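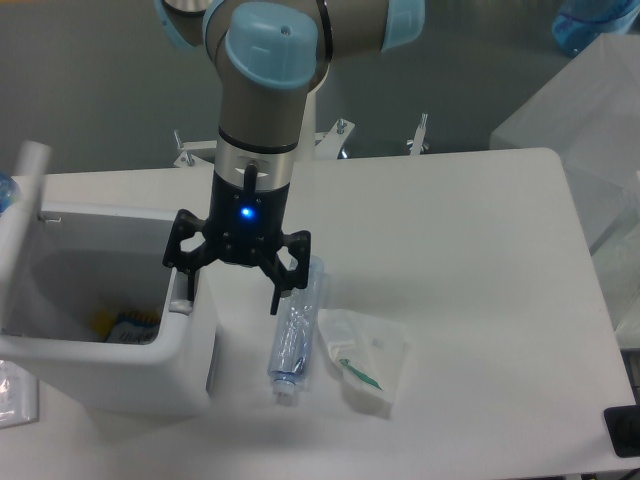

Narik Petition Kit for State Ballot Measures

Narik is a printed kit for groups that collect signatures on tax questions, such as a vote to end or change a state income tax. It is made by Wataron and is sold by the box.

Each box contains:
8 clipboards with rain cover
200 petition sheets, numbered
70 pens, black ink
1 guide for circulators

The sheets are printed after you send us the approved text of your measure. We do not change any word of it. Please check the page size with your election office before you order, as the rules are different in every state.

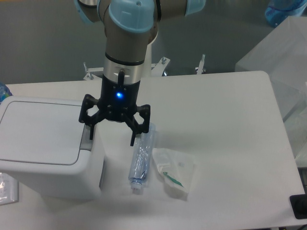
A buyer from Magsi wrote to us that the numbered sheets made it much easier to find a missing page before the filing day, but that she would like a bigger space for the county name. The wider county line is now standard in all boxes.

For campaigns which need more paper, the refill pack Felau has 1000 sheets and fits the same clipboards. Orders for the August filing period should include the approved text.

Boxes can be returned unopened. Printed sheets with your measure text cannot be returned.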